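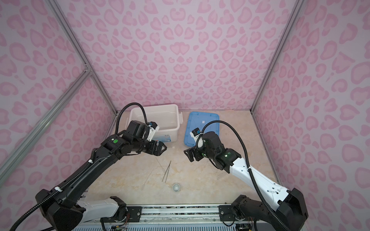

Storage box, tweezers and cup on the marbled surface, with the spotted lining behind.

Kundwood Bead and Button Library
Progress report to the Godoy Small Grants Fund
4th December

We are really pleased with how the first stretch has gone, and it's lovely to be able to write and tell you so. When we applied, our beads and buttons were living in biscuit tins and the sorting was done on whichever table was free. We now have proper storage, decent tools and a way of working that people seem to enjoy.

What your grant has paid for

So far we have spent £1,073. Most of that went on plastic storage boxes, the open white sort with clip handles, and on tweezers and small round cups for the sorting itself. The rest covered sticky labels and a delivery charge from Telteck which we hadn't allowed for. Receipts are attached in date order.

The slender metal tweezers have been the big success. We had budgeted for plastic ones, but they bent as soon as anyone tried to lift a seed bead, so we changed the order in November and came in slightly under on that line. The cups are shallow, and you can get at the last few beads without tipping everything out (a great improvement on the egg cups!).

The pink and lilac spotted lining was a bit of a gamble. Lots of the spots are heart-shaped, and we did wonder if it would be too busy to work against. It has gone down very well. The beige marbled surface is calmer, though pale beads are harder to pick out on it, and we would like to try a darker mat for the pearls and creams.

Where we have got to

Around 80 bags of mixed donations have been sorted by size and colour. Glass and wood are finished. Metal buttons are about half done, and shell is still waiting in the cupboard. The Osmont sewing group borrowed six boxes for their autumn workshop and have already asked for the same again in spring, with more greens if we can manage it.

Labelling is behind. Our first stickers were too small to read from a shelf, so we are redoing them in larger print, low down on the front of each box where they can be read when the boxes are lined up.

Still to do

Finish the metal and shell buttons.
Replace the remaining small labels.
Buy two dark mats and a few more cups.
Print the borrowing sheet and send a copy to Osmont.

The unspent money is enough to cover the mats, cups and printing. We would be glad to show you the shelves if you are ever over this way, and the next report will include the full list of what can be borrowed.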